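A Morning With the Parach Arm

I'd been emailing back and forth with Sollmont since June, so when they finally said I could come by and see the Parach kit working, I didn't need asking twice. The founder (just her and one engineer that day) had the job set up on a table against the wall – sweets, a cardboard box and a wicker basket.

"People expect a big demo," she told me. "I'd sooner show them shopping. Bags are horrible for grippers! They crinkle, they slump, they shine."

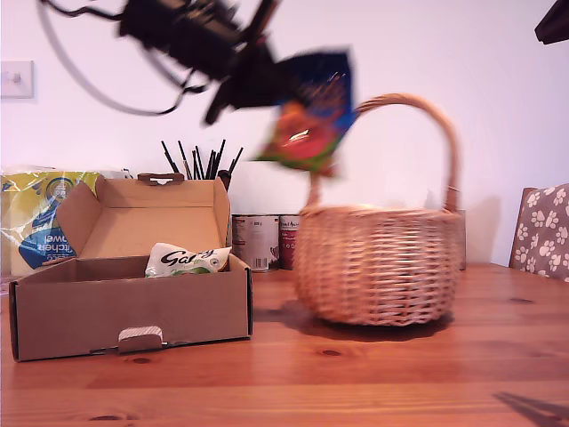
The Parach arm mid-swing with a snack bag, right over the basket.

It moves quicker than I'd pictured, I'll say that. I asked what you get for your money and she went through it: the arm, the gripper, the cables, and a license for Itier, the software that does the picking. Itier ships with 256 practice grasps already loaded, and you add your own from there.

"You don't have to write code," the engineer put in. "You can, and I would, but you don't have to."
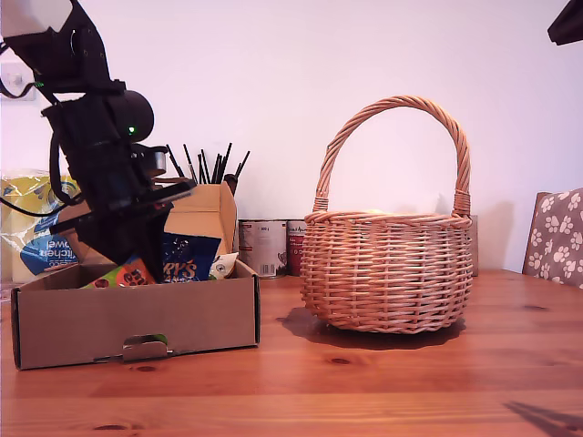 He was more careful when I got onto reliability. In their last long run they logged 588 picks, and 50 of those needed a person to step in. "Mostly packets leaning on each other," he said. "It goes for one and gets a corner of the next one. We're working on that." I liked that he didn't dress it up.

The obvious rival is the Janjua, and I've tried that one too. It's lighter and the manual is better, but I spent a whole weekend getting it to talk to my laptop. Sollmont says most buyers have the Parach going the same afternoon.
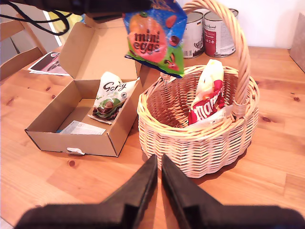

Mini Eggs are her favorite test, she said, and she has eaten a lot of the test material. Support is by phone as well as email, which I was glad to hear, and spare fingers for the gripper can be ordered on their own. They've shipped 184 kits so far. I've asked for one on loan and will write it up once I've had it on my own kitchen table for a few weeks.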